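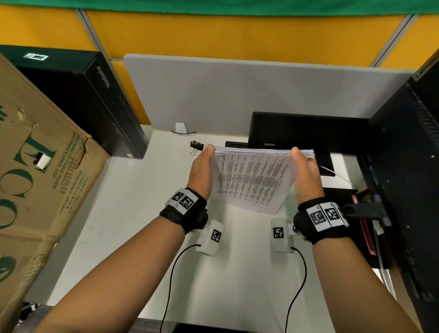 Visit report: the records office at Graltitz

Published February 2, 2022

I spent a day in January at the Graltitz site, where Tritex keeps the paper side of its parts and stock records. I had asked to see it after a talk with people at our own office in Burthorpe, where we have a similar backlog and no settled way of dealing with it. What follows is mostly notes on the sorting work, with some practical points at the end for anyone thinking of going.

The records office is on the upper floor, past the sample store. You sign in downstairs and are given a badge and a locker key. Matúš Ďurica met me at the stairs and stayed with me until lunch. He has run the section for 11 years and was happy to answer questions, including a few I had to ask twice.

The room is laid out in cubicles with white desks. Paper arrives in brown corrugated boxes. The boxes get reused until they give out, and the one I saw on a desk had torn and dented corners. Each box has a number in the register, and the one being worked through in the morning was box 1334.

What comes out of the boxes is nearly all tables. The pages are printed in small black type, in columns, with very little white space. I tried reading a sheet at normal desk distance and gave up. Matúš said new staff get tired eyes in the first week and that they are told to take a break after each bundle.

The steps are simple. A bundle is lifted out, stood on its edge and knocked down on the desk until the sheets line up. Then it is turned and the short side is done the same way. After that the top page is checked against the register, and the bundle is clipped and goes into the tray for filing. A sheet that belongs somewhere else is laid flat on the desk and dealt with when the bundle is finished.

I had assumed squaring up a stack would be the quick part. With a thick one it takes some patience. The sheets in the middle lag behind the outer ones, and if you grip too hard the whole thing bows. They showed me how to hold it loosely at both ends and let the edges drop. My first try had to be done over. My second was accepted, though I noticed it was gone over again before the clip went on.

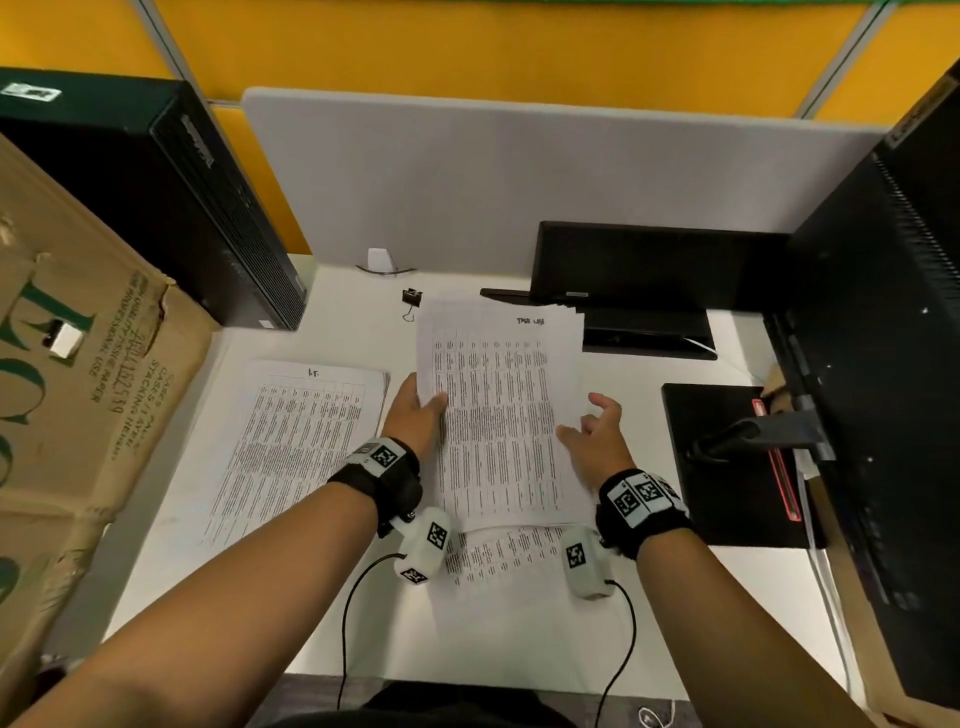 Squaring up a bundle, with the binder clip at the back of the desk.

Some of the bundles carry short handwritten marks at the top of the first page. One had "TMR UM" near the right-hand corner and another had "1-2-" in the middle. The marks are made by whoever packed the paper, and the register has a column where they are copied exactly as written, without any attempt to spell them out. We have argued over this at Burthorpe, where people tend to write down what they think the mark means. I came away preferring the Graltitz way.

They use black binder clips throughout. Staples were dropped 4 years ago when the scanning contract went to Cadwaladr, who asked for everything to come unstapled. Rubber bands are not allowed either.

Lunch was in the site canteen and was decent. In the afternoon I was taken through the shelving, which is on the ground floor and cold, so bring a sweater. The shelves are arranged by year and then by box number. I asked for a box at random and it was brought out in 5 minutes.

Visits have to be arranged ahead through the front desk. The bus stops at the gate, but there is a long gap in the middle of the afternoon, and I waited for most of it. Parking is behind the main building and you need to give your plate number when you book.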